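Notebook – Langat cell, gripper drop fault
January, started 7:40 am

Picking this up from the night log. The arm faulted out at cycle 2,061 of the endurance run with a following error on the gripper axis. Run was unattended, guards closed, light curtain armed. The cell stopped as it should and held position. No damage to the arm. The part was on the floor when I opened up.

The stop itself is fine. What worries me is that the log has the part dropped well before the fault. The grip-confirmed flag was still true for two full cycles in which there was nothing in the fingers, so the arm went through the whole place routine empty and reported success both times. If the axis hadn't tripped we'd have come in to a green light and a completed run. I would call that the real failure and the following error a side effect.

Set-up as found:
Loletti parallel gripper, yellow moulded lattice fingers, grey pads on the outside
Gisix drive, firmware not touched since the last entry
Wrist camera on, recording at the low rate
Foam test pieces, old batch
Speed override 100 per cent

8:15 am
Pulled the drive history before power cycling. Please, everyone, do this first. The Gisix buffer clears on a cold start and we lost the December trace that way.

Motor current on close looks normal up to cycle 1,776. After that the close current creeps up and the final position creeps the other way, so the fingers are stopping a bit wider every time while the drive works harder to get there. That is 285 cycles of slow drift with no warning raised. The warning threshold exists. It was set to zero, which on this drive disables it. I can't find a note of who set it or when, and the parameter file in the Brotus folder has the same value, so it has probably been that way since commissioning.

8:50 am
Hand-moved the fingers with the drive off. Left side free through the whole stroke. Right side has a tight spot near closed. You can feel it more than see it. Backed off the carriage screws a quarter turn and the tight spot moved outward, so I suspect the linkage or the rail more than the finger itself. Nipped them back up to the marks.

Fingers off, checked both for cracks at the root. None that I can find with the lens. The lattice flexes evenly on both when squeezed. Pads still bonded. Put the same pair back on, since changing them now would muddy the test.

9:30 am
Restarted in teach mode, 10 per cent speed, one hand on the enable switch. Worked over the patterned test surface because that is what the run used and I want the camera conditions the same.
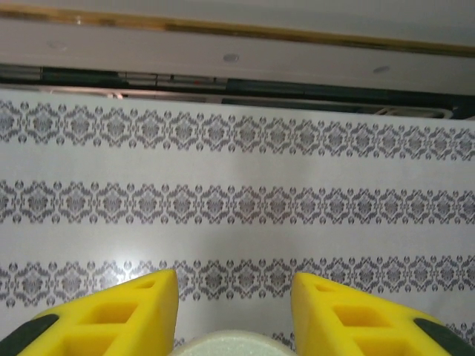
Slow closes on foam at 10 per cent don't reproduce the fault. Final position repeats well and the current is flat. Same at 25. At 50 the close current starts to show a small hump close to the end of stroke, in the same place as the tight spot by hand. At 100 the hump is obvious and the drive reaches its torque limit before the fingers reach the commanded width.

So the sequence looks like this. Friction rises near closed. Drive hits the torque limit early. The controller reads torque limit reached as part gripped, whatever the position. Flag goes true. On a foam piece the fingers may be barely touching it at that point, or not touching at all, and the arm lifts anyway.

Tried it with nothing in the gripper at full speed. Grip confirmed came back true. Tried again with the override down at 25 and it correctly came back false. I'd like that pair of results at the top of the report when it gets written up, because it takes the foam out of the argument completely.

10:20 am
Looked at whether the camera check should have caught it. It should. The vision step after lift compares the area between the fingers against a reference and is meant to abort the cycle if the part is missing. In the log the step ran and passed on both of the empty cycles.

Confidence scores for those two are lower than for the good cycles but still over the pass line. My guess is the medallion pattern on the surface. The checker only looks for texture between the fingertips and a plain bench gives it none, but a band of grey ornament gives it plenty. Glare won't be helping either. There is a washed-out patch next to the left fingertip in the view from this morning, and the score wanders when the arm shifts slightly and the patch moves.

Did a quick trial with a sheet of plain matt card laid over the pattern, gripper empty. Checker failed it every time. Card off, gripper empty, passes more often than it fails. Not a proper trial, and I didn't log the pose between attempts, so treat it as a pointer only. It needs doing again with fixed poses and the reference image retaken.

Two independent checks were supposed to be covering each other. One was reading friction as a part and the other was reading the pattern as a part. The risk assessment for unattended running leans on both of them, and it says in plain words that a dropped part will be detected within one cycle. That statement is wrong at the moment.

10:55 am
Unattended running suspended on this cell. Tag is on the pendant and on the main isolator. Attended running at reduced speed is OK with the interim settings below. I have put the same note in the shared log. The second Langat cell uses the same parameter file, so it gets the same tag until someone has checked it.

Interim settings, loaded and saved:
Speed override capped at 25 per cent
Drift warning enabled, threshold 200 counts from the taught close position
Grip confirmed now needs torque limit AND position inside the window
Position window taught on a new foam piece at low speed
Vision pass line left alone for now

On the last one, I was tempted to raise the pass line and decided against it. With the present reference it would mostly produce false aborts, people would get sick of them, and the line would creep back down. Fix the reference first.

11:40 am
Took the gripper body off the flange and opened it on the bench. Dry rail on the right-hand side. There is grease at both ends of the travel and next to none in the working zone, and what is left has pale dust in it. Could be foam. The test pieces do shed and I can rub the same sort of dust off one with a thumb. I haven't had it under the microscope, so leave it as a maybe.

The left rail has less dust and an even film. The difference between the sides is odd. The air line exhaust blows across the body from the left, which might be enough to push the dust over. Worth moving the exhaust regardless.

Cleaned both rails with wipes, no solvent near the seals, and regreased with the grade in the manual. Carriage now runs freely both sides by hand. No scoring that I can feel with a fingernail. Photographed the rails and bagged the wipes in case anyone wants the dust looked at.

1:30 pm
Gripper back on, bolts torqued and paint marked. Re-zeroed the axis. Repeated the speed steps from this morning. The hump has gone at 50 and is only just there at 100. Empty close at full speed now returns false, with the old confirm logic temporarily restored for the comparison. Put the new logic back straight after and checked it had saved.

To be clear for whoever reads this later, the regrease hides the fault. It doesn't cure it. The old logic would do exactly the same thing again the next time a rail dried out, and the maintenance sheet has no lubrication interval for this gripper at all. The manual gives one in hours, which doesn't mean much for us. We should set ours in cycles and get it from the current trace.

2:45 pm
Attended run, 200 cycles at 25 per cent, foam pieces from the same batch. No drops and no drift warning. Close position stays inside the window throughout. One vision abort with a part properly held, near the start. Saved the picture from that one for the reference work.

Forced a drop by hand at the end with the arm paused and isolated, took the part out, then restarted. Position check caught nothing, as expected, because the gripper was already closed and the flag had been latched at pick. So the flag is still not live after lift. That is a hole we've had all along and I had assumed otherwise. The flag needs to be re-evaluated during transfer, or the width monitored continuously and the cycle stopped if it changes.

To do
Make the grip flag live through transfer, not latched
Retake vision reference, plain and patterned surface, fixed poses
Decide if the patterned surface stays in the endurance test. I think it should, it found a real weakness
Check every parameter file in the Brotus folder for warnings set to zero
Ask Loletti about a wiper or cover for the rails
Move the air exhaust
Lubrication interval onto the maintenance sheet, in cycles
Correct the risk assessment before the tags come off
Second Langat cell – hand check of the gripper stroke, pull the drive history BEFORE powering down

3:20 pm
Traces copied to the fault folder under today's run. Cell left isolated, arm parked, tags on.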